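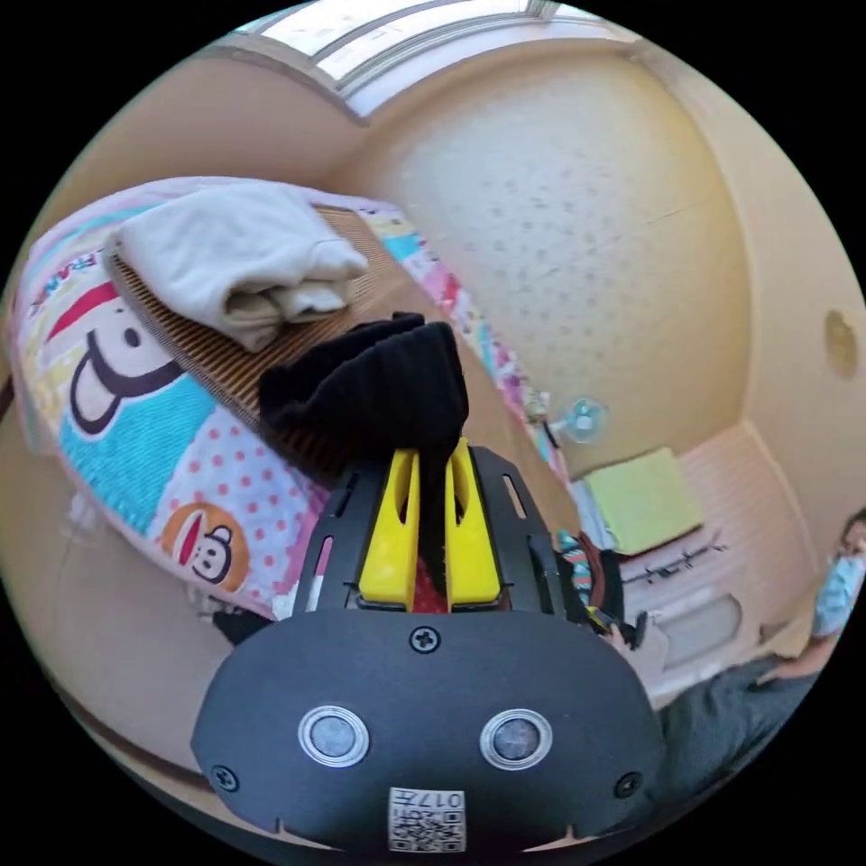
Screws on a black housing

Stenier plant closing in December – anyone else affected?

Posted in: Industry News and Talk
July 13, 2019

kindell_wagon
Letter went out to dealers this week. Stenier is ending car assembly at the Penrose plant in December. The stamping shop stays open a while longer to make body panels for parts supply, but no more finished cars. The Kindell wagon gets dropped and the sedan will be imported. I have a wagon with 40 thousand miles on it and want to know where that leaves me for parts.

rustbelt_ray
Parts will be fine for years. When they quit making the old Butden pickup I could still get everything from the counter except trim. Buy your door seals and tail lights now and forget about the rest.

torque_spec
Not my experience with the Butden. I waited 2 months on a heater box and ended up pulling one from a junkyard. Mechanical stuff was easy, anything plastic was a pain.

rustbelt_ray
What year? Mine was a late one.

torque_spec
Early. Different dash, so that could be it.

line3_nights
I work at Penrose, body side. We were told at shift change, same day as the dealers. Severance depends on years in. Some people can transfer but it means moving, and my wife's job is here. The supplier across the road does seats for us and no one else, so they are done too.

hatchback_only
Sorry to hear it. But the wagon wasn't selling. My local lot had the same silver one sitting out front all winter. You can't keep a plant open on that.

line3_nights
The sedan was selling. They could have kept one line going on the sedan – they decided it was cheaper to ship it in.

hatchback_only
Then it was cheaper. I don't like it either.

kindell_wagon
Can we keep this to parts? Does the warranty change at all?

dealer_side
Parts guy at a dealer. Warranty stays as written, 100 percent. Recalls too. Wagon rear glass is the one thing I would worry about, we can't keep it in stock as it is. PM me if you want part numbers.

kindell_wagon
PM sent. I'll order the seals and tail lights this week.

torque_spec
Add the plastic clips for the cargo cover. They break.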